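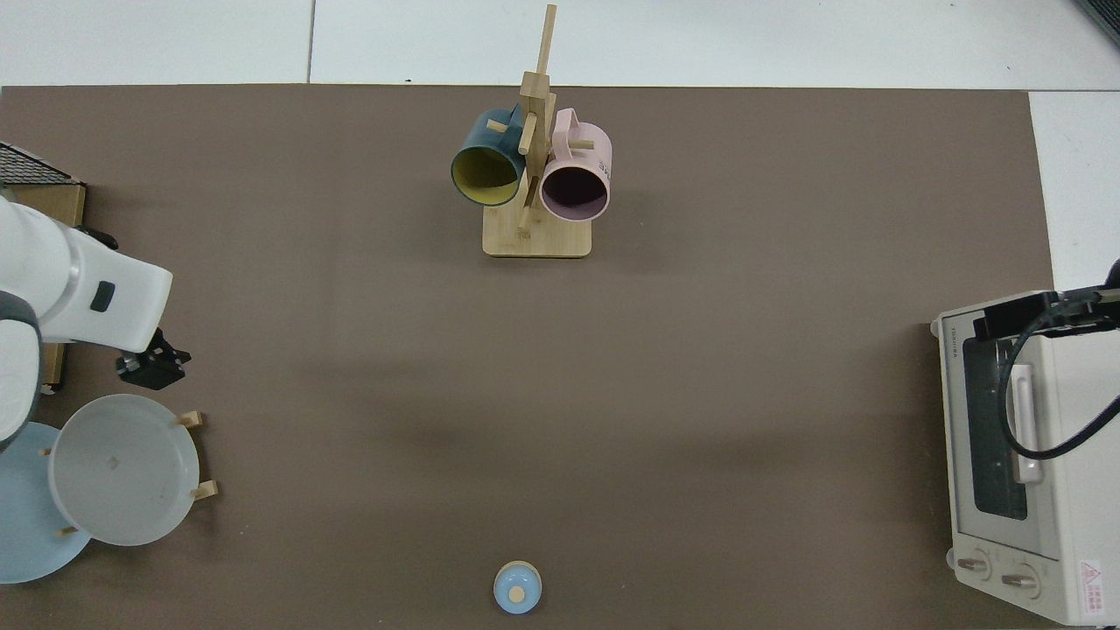 3.2 Spilled salt and the left shoulder

Of the 200 people interviewed in Wistenstead, most knew that spilled salt was bad luck, but few could say where they had learned it. The usual answer was a grandmother. Throwing a pinch over the left shoulder was known to nearly everyone over sixty. Younger people tended to know the gesture from films and did it, if at all, as a joke.

Kozan's earlier work in Prasberg found the same split by age. Her sample was smaller – 100 people, all from one parish – and she did not ask which shoulder was used.

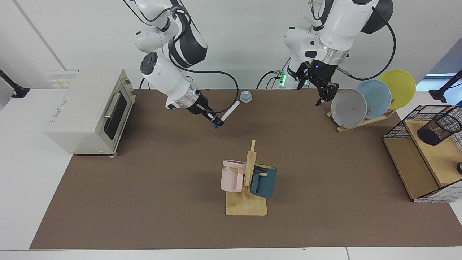
Some people also kept rules for passing the salt. Four of them would not hand it directly to another person and set it down on the table first. Dönmez treats this as a separate belief, about quarrels and not about luck. Our interviews do not settle the matter, as two of the four gave both reasons.

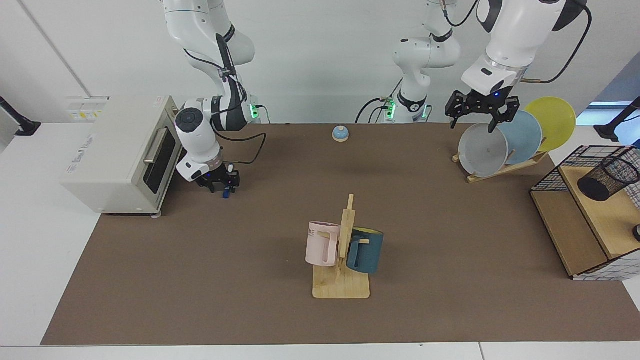 3.3 Things left on the table

New shoes on a table were mentioned more often than any other object. Keys came next, then hats. Plater lists the same three in his index of 3000 household sayings, although he puts hats first. Opinions differed on whether a boxed pair of shoes counted. Everyday kitchen and desk items carried no such rule in either town (Figure 4). 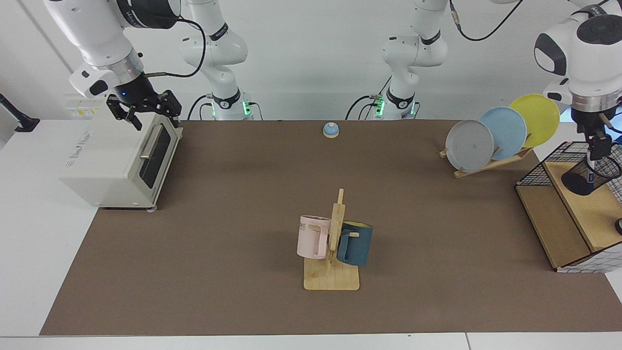

Figure 4. Household objects on a table, including a toaster oven and a wire-mesh pen holder.

Answers were coded by Tülin Kozan in July, using the categories set out in Section 2.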